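Drarel Collection Station: Set-up and Operation Guide

Section 5. Recording demonstrations for the computer assembly task

This section covers the recording of teleoperated episodes on the desktop tower. It assumes that the arm has been homed and that both cameras have passed the focus check in Section 4. Episodes are used to train the policy directly, so a fault in staging is carried through to the model.

5.1 Staging the tower and tray

1. Lay the tower on its side on the ribbed table with the interior facing upward. The side panel must be off.
2. Set the parts tray to the left of the tower, on the same surface.
3. Load the tray. Each part has its own place: the hard disk drive in the upper left, the processor in its square recess, the memory module in the long slot below it.
4. Open Clidmont on the operator console and select the task file. Leave the episode length at 500 seconds.
5. Jog the arm to the start pose and open the live wrist view.

Check the wrist view before each block of episodes. The gripper should be visible along the bottom of the image, with both the tray and the motherboard in view behind it. If either is missing, repeat step 2 before adjusting the camera mount. 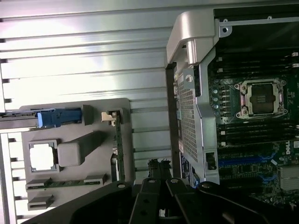
Figure 5-1. Wrist camera view with tray and motherboard both visible.

NOTE: The wrist camera is focused for the working area. Slight blur on the gripper is normal and does not need correction.

5.2 Recording an episode

1. Press Arm on the console. The status line changes to READY.
2. Bring the gripper above the tower at low speed. Keep the fingers pointing down.
3. Press Record and wait for the tone before moving.
4. Carry out one task only, as named in the task file.
5. Withdraw the gripper clear of the case and press Stop.

CAUTION: Keep hands outside the table edge while the status line shows READY or RECORDING. The arm follows the controller without delay in both states.

CAUTION: Do not lower closed fingers into the processor socket. The contacts bend under very light load and cannot be repaired on the station.
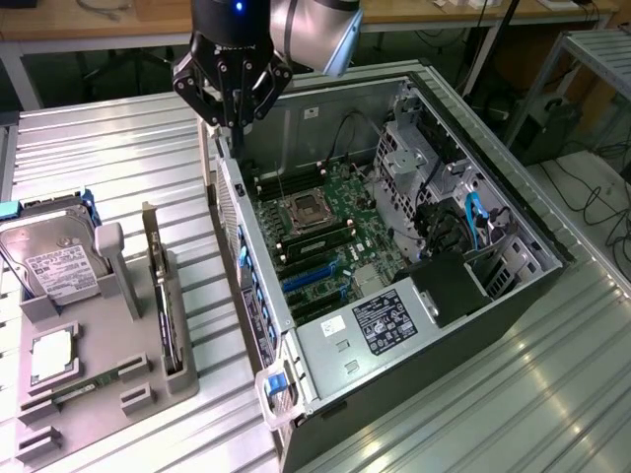
Approach paths should differ from one episode to the next. Vary the height and the side of entry within the limits in the task file. A set in which every approach follows the same line will train a policy that fails when the tower is moved by a few millimetres.

Pauses of up to five seconds may be left in. Longer pauses are trimmed by Clidmont at upload, and the trimmed episode keeps its original number.

5.3 Handling thin parts

Grip force is set per part in the task file and should not be changed during a block.

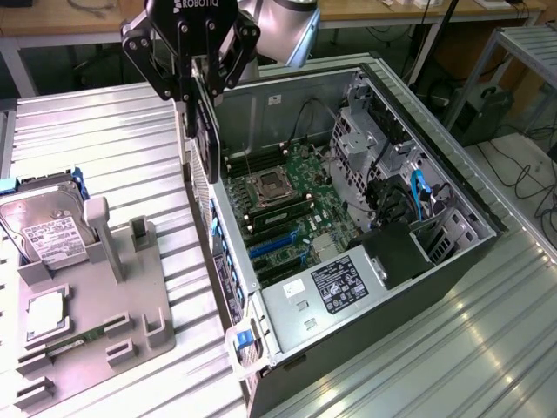 Thin parts need a lower closing speed than drives or modules. Set the speed to Slow, grip the part near its middle and lift straight up until it clears its surroundings. The fan shroud is held upright between the two fingers, with its lower edge towards the tower, and must stay in that attitude during the approach. If it tilts, stop the episode and mark it as a failed grasp. Do not correct the part by hand and continue.

5.4 Labelling

1. Mark each episode Success, Partial or Failed before starting the next.
2. For Partial and Failed, enter the step number at which the fault occurred.
3. Do not delete failed episodes. They are held in a separate set.

The reference set supplied with the station has 591 episodes, of which 263 are marked Partial or Failed. Error codes shown at upload are listed in Section 7.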